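Teaching by hand, week three

Sunday, May 18, 2025

I said I'd report back once I'd got past the "picking up a sponge" stage, and I have, more or less.
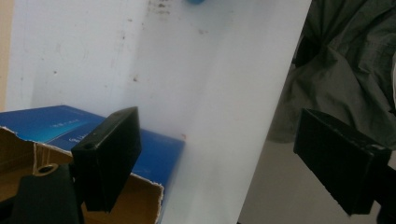 So the job I've been giving myself on Sundays is sorting out packaging. Boxes, panels, the sort of stuff that piles up by the back door at Sollstead (the shared workshop, for anyone new round here) and never gets flattened. I chose it because it's dull and I do it anyway, and because I thought it would be easy to show. Ha!

The way it works for me is that I hold the gripper myself and do the whole task with it, start to finish, with the camera running. No robot arm in the room at all. You squeeze, the two fingers close, you carry the thing where it's going, you let go, and that's one demonstration. Then you put everything back in a mess and do it again. I've got 383 of them on the drive now and I can tell you my right forearm knows about every single one.

What surprised me is how much I cheat without noticing. My first five or so were useless because I kept steadying things with my other hand, which is a perfectly sensible way for a person to handle cardboard and no help whatsoever to something that will only have the one gripper. Now I keep my left hand in my pocket. It feels very silly, but it works. I also used to look at the next thing before I'd finished with the last one, and you can see the camera swing about when I do it, because my whole body turns. I've had to learn to be a bit boring. Reach, close, wait a moment, lift.

Torn cardboard is horrid, by the way. A clean straight edge is lovely to grab, you just come down over it and close. A ragged one folds over or peels away, and then you're left holding a bit of fluff while the box stays put. I did think about throwing out the tatty boxes and using only nice ones, but real boxes get ripped open by people in a hurry (me), so they've stayed in. Big flat white things are awkward in another way. They fill up the view when you get close, and on playback I can't always tell how near I was. I've started coming in from the side a bit more and I think it's helping, though ask me again in July.

I did try remote control first, for the record. There's an old arm at the workshop that everyone calls Gedik, and I spent an afternoon driving it from a pair of handles across the room. It was great fun! I managed 25 goes before I had to stop, and most of them were slow and wobbly, with a long pause in the middle while I worked out which way was left. I can do that many with the gripper in my hand before the kettle's boiled — well, before it's boiled twice. I'd go back to the handles for anything fiddly where the arm's own reach matters, but for shifting packaging about I'm sticking with this.

A couple of you asked about the software. I label everything in Grollex, which is a bit ugly but doesn't lose my work, and I bin the bad takes the same evening while I still remember why they were bad. I kept putting that off at the beginning and ended up watching 30 clips in a row wondering what on earth I'd been doing.

Next week it's Tang's turn. Tang is the newer arm, and it gets to have a go with what I've recorded so far. I'm not expecting much, and I'd be happy with one panel moved from one side to the other without it ending up on the floor. I'm bringing biscuits either way.

If you've done this sort of thing with bags or anything else floppy, do leave a comment, as I've got a great heap of them waiting and no idea where to start.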